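CIDSIDE ALLOTMENT AND GARDENS ASSOCIATION

Minutes of the Ordinary General Meeting held at Ditville Hall, 2023-12-12

Present: the Chair, the Secretary, the Membership Officer and members as signed in the attendance book.
Apologies: received from the Site Representative for Arango Lane.

1. Minutes of the previous meeting

The minutes were agreed as a correct record, subject to one change at item 6, where "east gate" should read "west gate". They were signed by the Chair.

2. Matters arising

The Secretary reported that the lock on the west gate had been replaced. Members who still held the old key were asked to hand it in at the site hut. The request for a second noticeboard had been passed to the parish and no answer had yet been received.

3. Membership and waiting list

The Membership Officer reported that 298 of the 300 plots were let. The two vacant plots, both at Arango Lane, had standing water for much of the autumn and would not be offered until the ditch had been cleared. It was agreed that half plots should continue to be offered to new members in the first instance.

4. Water supply

The Chair presented the quotation from Savix for renewing the main pipe between the lower tanks and the pump house. The work would cover 100 metres of pipe and the fitting of two new stopcocks. The contractor had asked that plots beside the main path be kept clear for the length of the work, and that no sheds or cold frames be placed over the line of the pipe afterwards.

It was noted that the supply would be turned off while the pipe was laid. The Chair proposed a start in April, once the risk of hard frost had lessened and before the heaviest demand for water.

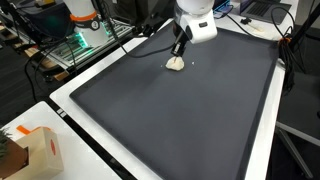 Pao-chu Chuang asked whether the work could be brought forward, as many members sowed under cover well before April and had no other source of water on the lower site. She added that water butts had been of little help last spring.

The Chair replied that the contractor had no earlier date to offer. After discussion it was agreed that the upper tanks should be kept filled and that members on the lower site might draw from them by can. Hoses would not be permitted during this period.

Resolved: that the quotation from Savix be accepted. Carried, with one vote against.

5. Rents and charges

The Secretary proposed that plot rents remain unchanged for the coming year and that the key deposit be raised by 50 pence. A member asked that the concession for part-year tenants be set out more clearly on the renewal form. The Secretary undertook to redraft the wording.

Resolved: that the proposals be adopted.

6. Bonfires

Two complaints had been received from residents of the houses behind the Arango Lane site. Members were reminded that fires were permitted only after dusk and that treated timber must not be burnt at any time. A letter would be sent to all plot holders on that side.

7. Any other business

The loan of the association's shredder was raised. It was agreed that the booking sheet be moved inside the hut, the present one having become unreadable in the rain.

8. Next meeting

The date would be confirmed by notice at the site hut. The Chair closed the meeting.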